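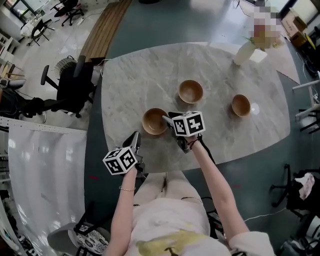 Three wooden bowls of similar size on a marble-patterned tabletop.

Wooden bowl

A wooden bowl is an open, rounded vessel cut from solid wood, used for serving, mixing or storing food. Most are made on a lathe, a process known as bowl turning, though carving with an adze and gouge is older and still practiced in areas where lathes were never common.

Materials

Close-grained hardwoods such as maple, beech, birch and cherry are preferred for food use. Open-pored woods, including red oak, tend to hold liquids and are more often kept for dry goods. Softwoods dent easily and may give a resin taste to the contents.

Production

Blanks are usually sawn from a split log with the pith removed, as wood near the pith is the most likely to crack. In twice-turning, the bowl is roughed out green with a thick wall, dried for several months, and turned again to its final shape. Shrinkage is greater along the growth rings than across them, so a round blank dries to an oval; the extra wall thickness allows it to be made round again. Once-turned bowls are finished green to a thin, even wall and left to warp.

Sanding normally runs through a series of grits, often ending at 400. Coarser finishes - 200 or so in older shop manuals - leave visible scratches across the end grain.

Finishes

Common finishes are mineral oil, beeswax, walnut oil and tung oil. Mineral oil does not harden and must be renewed. Tung oil cures to a firmer surface but needs a longer wait between coats.

Regional types

The Medden bowl has a narrow foot and a rolled rim. The Wudau type is wider, with a flat base and no foot, and was carved in sets that nested for storage. Turner Faustino Robles recorded 32 rim profiles in the workshops of Valamden, most of them on birch.

Care

Wooden bowls are washed by hand and dried upright. Long soaking raises the grain and can open cracks at the rim.

See also: Burl; Green woodworking; Treen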